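Review: the Pruvari tabletop pushing kit, after a month of use

Posted in Bench Notes by Areeba Hashmi

I bought the Pruvari kit in February to rerun a result our group had been arguing over. The method comes from an internal report by Shoaib Abbasi and Ulla Hirvonen, and the claim is simple enough. A policy that learns to push blocks to a spoken or typed target does better if you relabel its training clips after the fact. You let people push things however they like, then go back, cut the recordings into short pieces, and write down what each piece shows. "Move the star next to the cylinder" is a label somebody wrote afterward. The person pushing never got that instruction.

The kit is a set of colored shape blocks, a finger for the wrist flange, the labeling software and a starter set of 1000 clips. You supply the arm, the table and the board. Ours went onto a bolt-down table we already had, and fitting the finger took me less than an hour, most of it spent looking for the right hex key.

I'll start with the blocks. The colors repeat across shapes, and that matters more than I expected. If every block had its own color, the policy could ignore the shape words completely and still score well. With a blue cube and a blue triangle on the same board, it has to use both words. The surfaces are a bit grainy, and I like that.

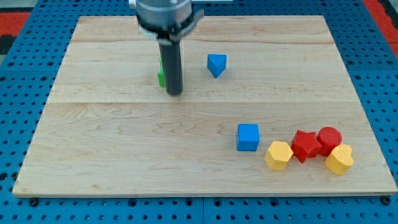 The heart is the hardest piece to steer. Push it on a lobe and it turns before it travels, and a single finger can't do much about that except back off and come in from another side. The star has the same problem to a lesser degree. The cube is easy if you stay near the middle of a face. I would have liked a note on this in the manual, which treats all the shapes as equal.

Now the result. We collected 3000 clips of our own and trained the same network twice, once on clips with the instruction given up front and once on the relabeled ones. Remedios Echevarría ran the tests and did the scoring without knowing which version was loaded. Over 394 trials the relabeled version came out ahead, and by a clear margin on instructions that name two blocks. On single-block instructions ("push the heart to the left") we couldn't separate them. The report claims a gain on both, so I'd call that half a replication.

Separating blocks was poor for both versions. Once a few are touching, the finger tends to shove the group along together. Ulla's report puts this down to too few separating clips in the data. Asif Bukhari thinks the single finger is the limit. We haven't tested either idea.

The labeling software is the weak part of the kit. It crashed on me twice on the same Tuesday, and it saves only when you close a batch, so keep your batches small. Playback is fine. Searching old labels is slow, and there is no way to flag a clip as unclear – you either label it or throw it out. The Steritz tool we used before is uglier but never lost my work.

Support answered in 2 days and sent a patch that fixed one of the crashes.

I'd buy the blocks and the finger again. I'd skip the software if you have something else that cuts video and stores text beside it. The starter clips were useful for checking that our training code ran, but they're too clean to learn much from, and we left them out of the final runs. Our label sheets are on the Nustdale shared drive for anyone in the group who wants to go through them.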